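Winterizing the fresh water system on a Grondisham 34

Updated 25 May 2022

Quick version of what I do every fall. Boat is a Grondisham 34 with the aft cabin, so one tank forward, one heater under the aft berth, two heads. If you have the older single-head layout skip the parts that don't apply. Takes me a morning. Could be quicker but the heater access is awful.

What you need: nontoxic antifreeze (the pink stuff, 6 gallons), a short hose for the pump inlet, bypass kit for the heater, bucket, rags, flashlight. Knee pads if your over forty.

Before anything else, shore power off at the pedestal. Then the heater breaker off. Leave it off and tape over it. An element that comes on in an empty tank is gone in a minute, ask me how I know.

Drain the tank. Open every faucet, hot and cold, run the pump until it spits air, then pump off. Don't let it run dry any longer than that. Don't forget the transom shower — everybody forgets the transom shower.

Drain the heater. Pressure relief open, drain valve open, hose to the bilge. Slow. Go have coffee. When it stops, close both and set the bypass so no antifreeze goes in there. Saves you gallons.

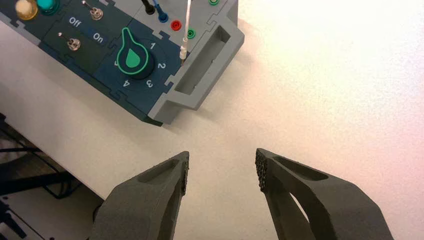

Jeferson Damasceno wrote in to say the bypass on his boat was plumbed backward from the yard, so with the handle on "bypass" he was filling the heater the whole time. His advice is to trace the hoses by hand the first year and write on them with a paint marker. Good advice, doing it this August.

Next, pull the inlet hose off the pump and put the short one on, other end in the jug. Pump on. Start at the faucet farthest away. Cold side until it runs solid pink, close it, then hot. Work back toward the pump. Both heads too, flush untill you see pink in the bowl. Shower sump last, pour a quart straight in and run it for a few seconds.

Strainer: unscrew the bowl at the pump, dump it, rinse, put it back hand tight. Mine is a Felten and the bowl cracks if you look at it wrong. Keep a spare O-ring.

Deck fill cap — clean the threads, bit of grease, close it. Leave the faucets cracked open for the winter.

Spring is the same thing backwards. Flush till there's no pink and no foam, put the bypass back, fill the heater, and only then take the tape off that breaker.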